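Povberg Cup

The Povberg Cup is an amateur knockout football competition for clubs in the Povberg district. It is played over a single season, usually from autumn to spring, and is open to any affiliated club outside the semi-professional divisions. The competition is often called the oldest of its kind in the region, a claim that appears on its programs and trophies but has never been backed by surviving records.

History

The traditional account holds that the cup grew out of a challenge match between Drorthorpe and Gilchrist, played on a paddock near the old rail yard before a crowd of 800. The figure is repeated in nearly every club history, always without a source. The paddock had no fence, no gate and no ticket sales, so it is hard to see how anyone arrived at it. Later retellings add a brass band and a disputed penalty, neither of which is mentioned in the earliest written version. 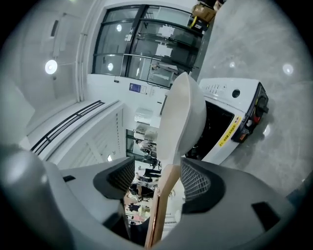 One reader of the league newsletter wrote in to object that the crowd figure belonged to a replay at Veron and had been moved to the first match by mistake, and that older supporters at both clubs had known this for years. The letter gave no date for the replay. Veron's own fixture lists do not include one, although they are missing for several seasons.

What can be established is that a cup under the present name was being contested by nine clubs once the district league began keeping minutes. The entry rose to 21 at its highest point and has since fallen. The league has put the decline down to the cost of grounds and insurance. Critics of the draw have offered a simpler explanation, that small clubs tired of being paired with Drorthorpe in the opening round.

Format

Ties are played over one match, with extra time and penalties if the scores are level. Replays were abolished some time ago, officially to ease fixture congestion. The favourite is meant to gain nothing from the draw, which is unseeded, but home advantage goes to the first club drawn and the order has at times been altered for ground availability. Changes of this kind are allowed under the rules and are not always announced.

Semi-finals and the final are held at a neutral ground. The word has been interpreted generously – Gilchrist has played a final on a pitch it rents for training, and the objection lodged by its opponents was dismissed without published reasons.

Each club may name seven substitutes, although how many can be used has changed more than once. Players are cup-tied after their first appearance.
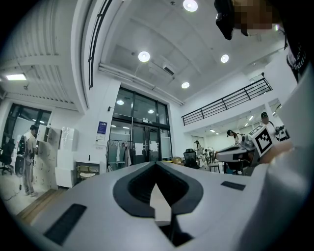 Indoor space, glass entrance and mezzanine

Records

Drorthorpe is generally credited with the most titles. The total depends on whether one abandoned final is counted, and the club's honours board counts it. The match was stopped for poor light with Drorthorpe a goal ahead, and the trophy was handed over that evening. League minutes describe the result as "standing for the present", a phrase that was never revisited.

Veron is said to hold the record for the largest winning margin, but the match report exists only as a typed copy made decades later. Goalscoring records are no firmer. Own goals were credited to the nearest attacker in some seasons, and several scorers are listed by surname only, which makes it impossible to separate relatives who played for the same club.

Trophy

The current trophy is a replacement. The original is variously described as lost, stolen and melted down, and no account has been confirmed. Engraving on the replacement reproduces the list of early winners from a club dinner program, including one season in which the competition is otherwise believed to have been cancelled.

Recent developments

A revised set of rules took effect on Nov 2, 2018, after the opening round had been played in October under the old ones. The league described the changes as minor clarifications. They included a new definition of an eligible player, and two clubs questioned whether the same standard had been applied throughout the season. The league's position was that no result had been affected. It did not release the registrations on which that finding was based.

See also

Povberg District League
Drorthorpe–Gilchrist rivalry
Veron Recreation Ground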